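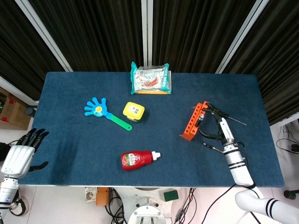
Mixed goods sorting cell: workplace inspection checklist with comments

Site: Driltham returns depot, Gesudley
Cell: two-armed picking robot, table 2
Inspected by: Zineb Samir, shift safety lead
Date: April 7, 2021
Previous inspection: November
Form no. 139

Mark each line Yes, No or N/A. A comment is needed for every No. Return the form to the shift office before the cell is released.

Section A: Floor and access

A1. Walkway to the table clear on both sides. NO
Comment: Loose cables on the floor near the base. Asked for covers in November, still waiting. Order to be chased with Mahrous, who supply the cell.

A2. Floor around the base free of goods and packaging. NO
Comment: Small items were on the floor, including a green sponge. Staff must not reach under the table for dropped goods until the arms are stopped and the key is out.

A3. Cartons kept outside the marked line. NO
Comment: Line tape has worn off on one side. Retape, and agree a fixed spot for cartons with the afternoon shift.

Section B: Table and goods

B1. Felt flat and fixed at the edges. YES
Comment: Some marks on the surface. Wipe down weekly. Replace when it starts to lift.

B2. Goods on the table suitable for the gripper. YES
Comment: Food, toys and lab plastics are now going through on one table. Bottles of sauce to be checked by hand for a closed cap before they are put down. A leak stops the table for most of an hour and the cleaning falls to whoever is on loading.

B3. Barcode facing up where the item has one. YES

B4. No glass, blades or aerosols. YES

Section C: Arms and hands

C1. Covers on both arms in place. YES

C2. Gripper fingers straight and tight. YES
Comment: Torque check done with the cell locked off. Reading entered in the Mahrous log.

C3. Stop button tested from each standing position. YES
Comment: Two of the newer starters had not pressed it before. Both have now. Add to the first-day list.

Section D: People

D1. Everyone on the cell has signed the current work instruction (rev. 123). NO
Comment: One signature missing, agency worker. Not to load until signed.

D2. Job rotation followed. NO
Comment: The sorters used to walk the whole bay. Loading the table means standing in one place, and three people have told me about sore feet and lower backs. Rotation is meant to be hourly. On the late shift it was not happening. A mat has been requested.

D3. Staff know what to do when the robot drops or refuses an item. YES
Comment: They do, but the pace of the display makes them feel they should clear it quickly. Suggest the count is taken off the screen facing the loaders. The target of 2,000 items a shift is for the cell and should not be read as a target for a person.

D4. Staff told about changes before they start. NO
Comment: The move to mixed goods was put on the board the same morning. Several people asked whether hand sorting in bay 4 is closing. I could not answer. Passed to Hilell in personnel, who will speak to both shifts.

Actions

Cable covers: Mahrous, urgent, ref. 143
Floor tape and carton spot: Z. Samir
Standing mat: stores
Rotation sheet for late shift: shift manager
Briefing on bay 4: Hilell

Result: cell may run once A1 and A2 are cleared and rechecked.

Signed: Z. Samir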